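Nistirov Rural Library Network
Progress Report to the Arken Fund
Shared Catalog and Branch Connection Project
Reporting period: second half of the grant year, closing in May

1. Purpose of this report

This report sets out the work carried out under the Arken Fund grant since the interim statement was filed. It covers the shared catalog, the courier service between branches, staff training, public access and spending. It follows the headings of the grant agreement, except that training and public access are reported together, as agreed with the Fund's program office.

The network consists of 7 branch libraries serving the town of Nistirov and the farming districts north and west of it. Before the project each branch kept its own catalog. Two of these were on cards, four were in a desktop program that is no longer supported, and one had been moved to a spreadsheet when its computer failed. A reader in one branch had no means of learning what was held in another except by telephone.

2. Shared catalog

All seven branches are now entered in the shared catalog. The last to be added was Brolten, where the local history collection had never been listed in full. Branch staff worked through it shelf by shelf and entered 3,638 records, a good many of them for pamphlets, parish newsletters and farm sale bills that have no title page and had to be described from the item in hand.

The Brolten records took longer than planned. The work schedule allowed the same time per item as for ordinary lending stock, and this was a mistake in our planning. Sale bills in particular are often undated, and staff were asked to record the auctioneer and the farm name where these could be read. We consider the extra time well spent. The records have already been used by readers tracing land holdings, and the Nistirov school has asked whether classes may use the collection next year.

Duplicate records remain a problem. When the four desktop catalogs were merged, the same book often came across under slightly different titles or with the author's name entered in reverse. Staff merge duplicates as they find them at the desk. A systematic check has been completed for adult fiction and large print. Children's stock, where series titles cause the most confusion, has been started but is not finished.

3. Courier service

The courier run between branches began as a trial and is now a regular service. The van leaves the Nistirov branch every Wednesday at 8:30 a.m. and completes the full loop the same day. Requests placed by closing time on the day before are carried on that run.

The contract is held by Bashir Haulage, which was the only bidder able to offer a covered vehicle and a fixed day. Service has been reliable. Two runs were lost to flooding on the river road and were not made up, with the result that some readers waited a further week. We have since agreed an alternative route with the contractor for use when that road is closed - it is longer, and carries a small surcharge, which has been included in the forecast for the coming period.

Sturdier crates have been bought to replace the cardboard boxes used during the trial. Each branch has its own color of label. Oversize books and framed items from the local history collection do not travel, and readers are asked to consult them in Brolten.

4. Training and public access

Training was offered to all desk staff and to weekend assistants. The course took the form of short sessions held in the branches before opening. In total 40 staff hours were given to it. Sessions dealt with searching, placing and canceling requests, joining new readers, and correcting a record without creating a second one. The last of these was repeated at the request of three branches.

Uptake among weekend assistants was lower than we wished. Morning sessions did not suit those who hold other jobs during the week, and we will offer evening dates in the next period. A printed guide of four pages has been placed at every desk in the meantime.

Readers may now search the catalog from home or at a branch. Comments left in the suggestion boxes have been favorable on the whole. The most common complaint concerns the loss of the old subject headings used at the smaller branches, which were informal but familiar, such as "Farming, Local" and "Sewing and Mending." We have restored a number of these as extra search terms.

5. Network and connections

Each branch connects to the catalog through the central office at Nistirov. The remaining equipment items in the approved budget were purchased within the sum allowed, and no change to that budget line is requested.

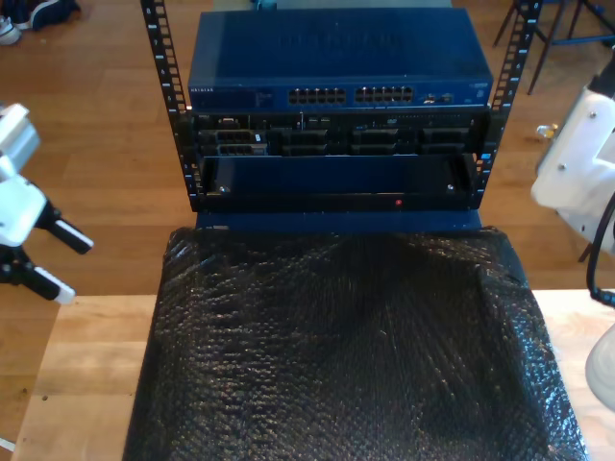

Will the catalog still be available to readers if a branch loses its connection?

Readers at that branch will not be able to search until the line is restored, but lending will continue. Desk staff record loans and returns on a paper form and enter them afterward. Readers at home and at the other branches are not affected.

The paper form was tested at each branch during the spring. It was shortened after the test, as the first version asked for details that staff did not need at the point of loan.

6. Spending

At the close of the period 70 percent of the grant had been spent. The largest share went to catalog entry, followed by the courier contract. Spending on training is below forecast for the reason given in section 4, and we ask the Fund's permission to carry the balance forward to pay for the evening sessions. The overspend on Brolten staff time was met from the network's own reserve and is not charged to the grant.

A full statement of accounts is attached as Annex A. Invoices are held at the central office and may be inspected on request.

7. Work planned for the next period

The check for duplicate records will be completed for children's stock and then for adult nonfiction. Evening training will be held at Nistirov and Brolten, with travel costs paid for assistants from the other branches. The courier contract falls due for renewal, and bids will be invited in the usual way.

We also intend to review the loan period for items sent between branches. Readers at the far end of the loop receive their books late in the day and have raised the matter with staff more than once. An extension from three weeks to four is under discussion, and the decision will be reported in our next statement to the Fund.

Submitted by the central office, Nistirov Rural Library Network

Annex A: Statement of accounts
Annex B: Courier timetable and alternative route
Annex C: Desk guide for staff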